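Puswood Floor Maintenance Oil
Matt finish, for timber floors indoors

Code: 1574
Maker: Hladun
Stocked by: Clodevard

Product details

Puswood is a blend of plant oils and hard wax for the upkeep of floors that have already been oiled. It is not a first coat for bare timber and must not be used over lacquer or varnish. To check an unknown floor, put a drop of water on a worn board. If it darkens the wood within a few minutes, the floor is oiled or untreated. If it stays as a bead, the floor is probably sealed and another product is needed.

Colours: Clear, Light, Dark
Sheen: matt
Tin size: 2000 ml
Apply with: short pile roller, cotton cloth or white buffing pad
Clean tools with: white spirit

Preparation

Sweep and vacuum along the boards. Wash with a well wrung mop and leave overnight. Wax polish from earlier treatments has to come off completely, or the oil will stay tacky. Rub scratches down by hand with 300 grit paper, following the grain, and vacuum again.

Application

Stir to the bottom of the tin. Pour a small amount on to the floor and spread it thinly, working two or three boards at a time for their full length. Stop only at a board edge. After 20 minutes wipe off whatever has not soaked in. Shiny patches left at this stage will dry as shiny patches.

Light foot traffic is possible the next day. Rugs should stay off for two weeks. Do not wash the floor in that time.

Cloths soaked in oil can catch fire by themselves. Lay them flat outdoors to dry, or keep them under water in a lidded metal bucket.

Choosing a colour

Clear deepens the timber slightly. Light contains a little white pigment and suits ash, maple and pale oak. Dark is for walnut, smoked oak and boards that were stained before oiling.

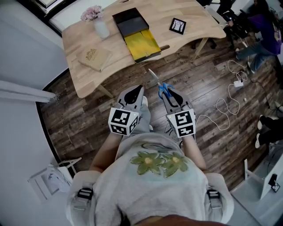
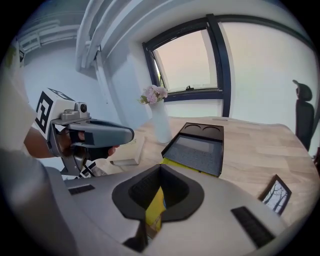
Dark boards need the most care in use, as pale dust and dried mop water show on them sooner than on natural oak. Oil them in daylight with the lamps off and look along the surface from a low angle before moving to the next row. On a dark plank floor like the one under the person in the grey flowered sweatshirt, Dark is the grade to try first, on a board that is normally under furniture. Clear will not bring back colour that has worn away.

Technical questions: Randa Bataineh, Clodevard trade counter.
Data sheet revised 4 January 2024.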